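Wenche Moen lleva 19 años sirviendo café para llevar y todavía se enfada con las bandejas. Hablamos con ella en Durnero, el local que abrió en abril con Herman Santoso, entre pedido y pedido. Poco tiempo, mucho ruido.

«La bandeja es lo último que la gente mira y lo primero que falla», dice. Las quiere oscuras, de borde alto, con asas recortadas. Nada de asas pegadas. Las de antes, un desastre: «Se me soltó una con 4 cafés encima. Ni te cuento».

Santoso prefiere hablar de los vasos. Papel con funda para el café, plástico con tapa de cúpula para lo frío. – La cúpula ocupa mucho – admite, pero no piensa cambiarla. Moen resopla. Discuten por esto cada mañana, al pareecer. 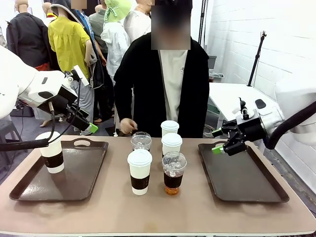
¿Cómo se reparte un pedido mezclado entre dos bandejas?

Los calientes en una y los fríos en otra, siempre que salgan las cuentas. Si queda un vaso suelto, va al centro de la bandeja menos cargada, nunca en una esquina.

Lo de las esquinas es manía de Moen, «pero manía con motivo». Un vaso alto en la esquina baila en cuanto giras la muñeca. Los de papel, peor si van medio vacíos. A los nuevos les hace practicar con agua del grifo – 50 viajes de la barra a la puerta – antes de dejarles tocar un pedido de verdad.

¿Y las fundas? Santoso se ríe. Compró una caja de 3744 y pensó que duraría todo el año. No duró. Hay clientes que piden dos, otros se la llevan de recuerdo, el no pregunta.

Entra gente. Moen ya está de pie, con la bandeja en la mano. «Apunta que las lavamos a mano», dice desde la barra.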